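How to Teach Two Arms to Pack a Bag (and How Much of It to Believe)

Posted in Club Build Notes, September 2021

Every new member of our robotics club wants to do the bag-packing task first. It looks easy. You have a backpack, a few objects and two arms, and a six-year-old can do it. I have now supervised two terms of students trying, and I'd like to save the next group some weeks.

What follows is how we run it. I am not convinced it is the best way, and I'm even less convinced by the success rates that get passed around at student competitions. Read it with that in mind.

Before you start

You need both arms calibrated to the same table origin. Do this again even if the last team says they did it. Khang Lương lost a whole session to an offset that somebody had typed into the config file by hand and never written down.

Cover the table with something that has grip. We use blue carpet. A bare tabletop lets the bag slide away the moment an arm leans on it, and then you spend the evening blaming your code.

Pick a soft bag. I know the rulebook for the Varkine Cup allows a rigid box, and most teams take the box. A box teaches you very little.

Step 1. Hold the bag open

Assign one arm to the bag and leave it there. Its only job is to grip the upper rim and keep the mouth apart. Students always want this arm to help with the packing too. Say no. Once it lets go, the fabric folds in and your planned path now ends in a wall of cloth.

Grip force matters here more than speed. Start low and raise it until the rim stops creeping.

Step 2. Bring the object in at an angle

Flat objects are the hard ones. Have the second arm pinch the object by its edge and tilt it so that one corner leads. Lower the corner into the opening first, then rotate the rest down.

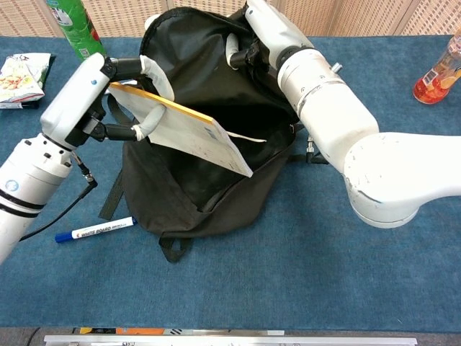
Step 2: the whiteboard going in corner first, with the other arm on the rim.

Watch for anything trailing. A string or strap on the object will find the zipper, the flap or the other gripper if you let it. We pause just above the opening on every run and have a person look before sending the next command.

Step 3. Release and back out

Open the fingers slowly and retract along the line you came in on. Vinh Lã wrote a clever curved exit that saved time in simulation and pulled the object back out with it on the real arms. We kept the straight one.

Step 4. Score it properly

This is where I get grumpy. Run 20 trials without touching anything between the start command and the release. If somebody nudges the bag, that trial is a failure — write it down as one. Last March we proudly reported a result from 6 trials, picked after a long warm-up, and it fell apart when we ran the full set.

Also move the bag and the loose items on the table between trials. A policy that works with everything in one spot has learned that spot. I have heard the claim that enough demonstrations fix this. We recorded 111 and it still reached for the old position when we turned the bag. Maybe 543 would do it. I'd want to see the log.

Common problems

Bag drags toward the packing arm: you are pushing too deep. Raise the end point.

Object twists in the fingers: check the padding on the fingertips for wear and grip nearer the middle of the edge.

Arms stop with a collision warning: your safety margin is doing its job. Change the path and leave the margin alone.

Next up is closing the flap with both arms. We don't have a method for that yet.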